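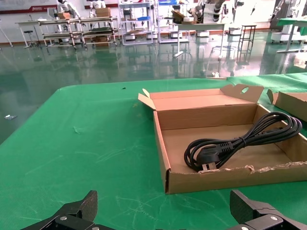 Titlow Publishes Its Setup and Upkeep Routine for the Nedeo Cord-Handling Cell

05/11/2024

Titlow has published the full setup and maintenance routine for its Nedeo cell, the robot station the company uses to handle power cords and other small items in open cardboard boxes. The document covers daily checks, gripper care, camera alignment and the steps for bringing the cell back after a repair. Customers who run the same cell can download it free of charge.

The Nedeo cell works over a table covered in green cloth. Boxes are set down by hand with the lid folded back, and the arm reaches in from above with a two-finger gripper. A small camera rides at the wrist. Cords are harder to pick than rigid parts. A coil shifts when one loop is lifted, and a molded plug can catch on the box wall on the way out. Most of the routine deals with keeping the fingers and the camera in a condition to cope with that.

Each shift starts with the cloth. Operators brush it clear of paper fibers and scraps of cardboard, pull out any folds near the work area and check that the corners are secured. Boxes with torn front edges may stay in use as long as the walls hold their shape. Boxes with a soft floor are taken out.

The gripper comes next. The finger mounting screws are checked with a hand driver, never a powered one, and the finger surfaces are wiped with a dry cloth. The fingers are then closed on a gauge block. If the gap is uneven, the operator loosens both mounts, seats the fingers against the block and tightens again. Titlow calls for new fingers after 2000 picks on corded items, or sooner if the surface has worn smooth at the tips.

Camera alignment takes 56 seconds and runs from the cell's own menu. The arm moves to a fixed height above the table, and the software compares the view with a stored reference. Both fingers must be visible at the bottom of the view. If either one is missing, the camera bracket has moved and has to be reset before the cell is used.

The routine also includes a repair section, written with Eichhorn, which services the cells on site. It covers replacing the wrist cable, changing a finger mount and swapping the camera. After any of these jobs, the cell must complete 128 test picks from a box at reduced speed. A dropped cord does not fail the test, but a collision with the box wall does. The count then starts over and the mounts are checked again.

"We had most of this written down already, in several different places," the company said in a statement. "The service people were working from one list and the operators from another. Now there is one."

Owners of the earlier Povus controller can follow the same routine, except for the camera alignment step, which they must run by hand. Instructions are in the appendix. Replacement finger sets are listed under part number 1885 and ship with the gauge block and two spare mounting screws.

The routine is available now from the support section of the Titlow website. Printed copies will be sent with all new cells beginning in November.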